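Skurton Tenants and Detainee Support Network
Minutes of the general meeting held May 26, 2021
Upstairs room, Ivance Street hall, and by phone

Chair: Rostyslav Zhuravel
Minutes: R. Chornovol
Quorum met. Apologies taken as read.

1. Previous minutes
Accepted with one change. The words "the department has agreed to" in item 4 now read "the department says it will consider". The chair asked that we stop writing down hopes as outcomes.

2. Access to the Kotov Road detention centre
The centre's operator has written to say visits are back to normal. Members who tried to book this month disagreed. Of eight requests lodged through the new online form, three were approved, one was refused on the day at the gate, and the rest have had no reply. The letter calls this "a short period of adjustment". The same phrase was used last September.

It was asked whether the refusals were aimed at our visitors in particular. The chair said we don't have enough to claim that and shouldn't. What we can say is that the form gives no reason for a refusal and no way to appeal one. Moved that we write back asking for the written visits policy, with dates. Carried.

3. Petition
The petition for independent inspections closed with 3227 signatures. R. Chornovol has checked the sheets and struck out 74 as doubles or unreadable, so the number we use from now on is the lower one. There was some grumbling about this. The chair's view was that the minister's office will look for any excuse, and a padded total is an easy one.

Delivery to the electorate office is arranged. A photo opportunity was offered by the office and declined, at least until someone there tells us what they intend to do with the thing.

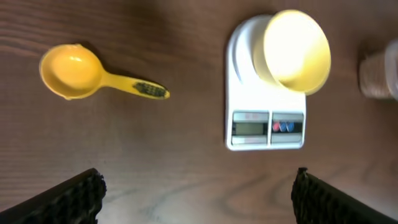
4. Complaints about food
The longest item of the night. We now hold 301 written complaints from people in the centre, and food is the most common subject by a good margin. Small serves, meals missed after transfers, and halal meals that come up short or don't come at all. The operator's answer is that every meal meets "nutritional guidelines", without saying whose, or who checks. One member said a standard can't mean much if it isn't measured, and that a kitchen scale with a bowl on it would settle more than another letter from head office. Another was doubtful: weighing one serve tells you about that serve, and the operator would be sure to choose the day. After a long back and forth it was agreed to ask for serving weights by meal over a full month, and for the name of the dietitian who signed off the menu. Moved and carried, two abstaining.

The chair noted that nobody from outside has been allowed into the centre's kitchen since we started asking. He doesn't expect that to change because we ask again, but wants the request on paper.

5. Medical transfers
Deferred. The legal service wants to see the statements first, and two people have asked for their names to be taken out. No copies are to be sent by email in the meantime. This was agreed last time as well and was not followed.

6. Submission to the state inquiry
A draft was tabled. Comments:
- Too long, and the first two pages repeat the terms of reference.
- "Systemic" is used all through it and never explained. Either show the pattern or cut the word.
- The section on children relies on a newspaper report. Find the source or drop it.
- Several members doubted that the inquiry will visit Kotov Road at all. Agreed to ask in the covering letter, plainly, whether it will.
The redraft goes round before the next meeting. Anyone who wants to rewrite it by hand in the margins should do so legibly.

7. Money
Phone credit for detainees remains the main cost. Balance is enough to cover it for now. An offer of sponsorship from a labour hire firm was discussed briefly and turned down.

8. Other business
A member proposed joining the statewide coalition. The chair asked what the coalition had done in the past year apart from release statements. No one present could say. Left on the table until someone finds out.

Actions
Letter on visits policy: Zhuravel
Letter on serving weights and menu sign-off: Chornovol
Redraft of submission: Zhuravel and Chornovol

Meeting closed 9.20 pm.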